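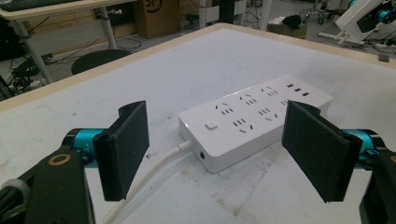 A power strip with outlets and USB ports.

Renters should be told what a place costs to heat

By Laurinda Brandão
Wednesday, April 14, 2021

When I rented my first flat in Werndale the agent gave me a condition report that ran to 31 pages. It recorded a chip in the bathroom basin and a missing hook on the back of the laundry door. It said nothing about insulation. I moved in at the end of summer and found out in June, when the bedroom was cold enough that I slept in a beanie, and found out again when the bill came. It was $475 for the quarter, for one person who was out at work most of the day.

I have rented for most of my adult life and I don't regard myself as hard done by. But I think there is a plain gap in what tenants are told before they sign, and it would be cheap to close. A landlord should have to state, in the advertisement, what the place is likely to cost to keep at a liveable temperature.

We already accept this for smaller things. A fridge has a sticker on the door with a number of stars and a figure for yearly use. So does a washing machine. A person spending $900 on a dryer gets more information about its running costs than a person signing up to pay $417 a week for a house. You can stand in the shop and compare two fridges. You can't stand in a kitchen in March at a fifteen-minute open inspection, with a dozen other people filing past the pantry, and work out whether there is anything in the ceiling.

People say tenants can ask. Some do. Malsha Jayawardena, who I used to share with, asked about insulation at every inspection for two months. Mostly she was told the agent would check with the owner. One agent did ring back, to say he didn't know. She didn't get that house, and she stopped asking after that, and I can't blame her. When there are more applicants than houses, the one with questions goes to the bottom of the pile, or at least believes she does.

The usual advice for high bills is aimed at behaviour. Turn things off at the wall. Wash in cold water. Put a door snake down. I do all of it and have done for years. Switching off a phone charger saves so little that you would struggle to find it on a bill. Heating is the big one in a cold town, and after that hot water, and a tenant has very little say in either. I can't replace the heater, which is a wall panel older than I am. I can't put batts in the roof. I asked once if I could pay for heavier curtains and leave them behind, and was told the existing blinds had to stay up.

Ashley Haslam owns 2 units on Thambiah Street and disagrees with me on most of this. His view is that any assessment costs money, the cost goes on the rent, and tenants end up paying for a piece of paper. It's a fair objection. I would answer that an assessor can get through a small unit in a morning and the result holds until somebody renovates. Spread over several years of rent it is a few dollars a month at the worst. He also says that older places would rate badly through no fault of the owner. That's true, and they are also cold through no fault of the tenant, who at present is the only one paying for it.

There is a stronger objection, from the other side. Mahnaz Shahbazi, a tenant advocate I spoke to while writing this, thinks disclosure is too weak. She says a rating doesn't help a family that can only afford the worst house on the list, and that what's needed is a minimum standard, with ceiling insulation and a fixed heater that works. I agree with her about the standard. I still think the disclosure should come first. It needs no building work and no tradespeople, and it would tell us how bad the bottom of the market is. At the moment we are guessing.

There would be arguments over the details. A dollar figure goes out of date when tariffs change, and a household of four uses more than one person living alone. A star rating is easier to keep current, but harder to turn into a budget. I would print the rating and put beside it an estimate for a typical winter quarter, with the date it was worked out. Agents already list the number of car spaces and whether there's a dishwasher. One more line is not a burden.

I left that flat when the lease was up. The place I'm in now is smaller and faces north, and my last winter quarter was well under half of what I paid before. I didn't choose it for that. I chose it because it was near the bus — the rest was luck, and the agent didn't mention it either.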